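January 22, 2021

The limescale in our kettle has now been dealt with properly, and I want the method written down before I forget the quantities. Our water comes off chalk. The supplier lists it as very hard, and anyone who has rinsed a glass here and left it to dry can confirm that without a report.

I had been using Dilcombe sachets since September. They work, but the instructions say one sachet per treatment and our kettle needs two, so the real price is double the price on the box. The active ingredient is citric acid with a little dye. Plain citric acid powder is sold by the bag, so I bought a bag.

The chemistry is simple. Scale is mostly calcium carbonate. Citric acid reacts with it to give calcium citrate, water and carbon dioxide, the last of these being the fizz. Calcium citrate is not very soluble, and it gets less soluble as the water gets hotter. People who boil a strong solution hard for a long time sometimes end up with a white deposit that is tougher than the one they started with. Warm is good. Boiling is a mistake, and I made it on the first attempt.

The second attempt went like this:

1. Fill the kettle halfway with cold water, heat it until it is hand-hot, and switch it off at the wall.
2. Add 6 level teaspoons of powder. Stir with a plastic spoon.
3. Leave for 5 hours. Overnight does no harm.
4. Empty, wipe out with a cloth, rinse twice, boil one full kettle of clean water and throw it away.

The element plate came up bright except for a ring near the seam, which needed a second, weaker dose. I weighed the kettle dry before and after. It was 622 g after, and 8 g lighter than before, so the scale I removed weighed a little more than a teaspoon of sugar does. It looked like far more than that. Scale is porous and takes up a lot of room for its mass.

Storage is the other half of the job. The powder pulls water out of the air and sets into a lump if the bag is left folded over, so I moved it to a screw-top jar. I keep a second jar of ready-made solution for taps and the shower head, with the strength written on the lid in marker.
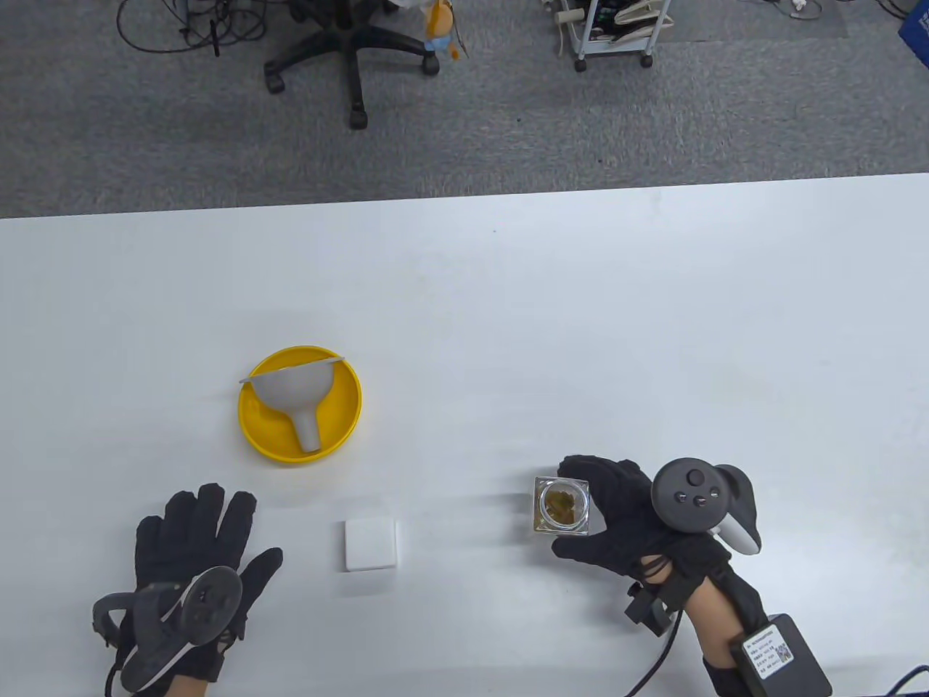
Funnel and yellow dish.

The shower head is a Pearce, chrome on brass, and I was more careful with that. Acid attacks worn plating, and ours is worn on one side. I tied a bag of weak solution over it for half an hour, checked it, and gave it another half hour. Most of the blocked jets cleared. The remaining ones needed a wooden cocktail stick. I would not use a pin, as it scratches the rubber and the scratch is where the next lot of scale will start.

Do not use any of this on marble, limestone or old terrazzo. They are carbonate too and will etch straight away. Do not mix it with bleach under any circumstances – chlorine gas is the result, and a small bathroom is a bad place to make it.

Rangi Whitcombe emailed after the last post to ask whether a filter jug would avoid the whole business. Partly. The Nodix cartridge we tried swaps calcium for hydrogen ions and does cut the scale, but its performance falls away well before the indicator says so, and we drink a lot of tea. I may go back to it if the cartridges get cheaper. He also asked about magnetic clamps for the incoming pipe, and Sakmont sell one. I have yet to see a test with a control in it, so I have not bought one.

Next on the list is the washing machine drawer, where the deposit is mostly old powder and will want hot water and a brush.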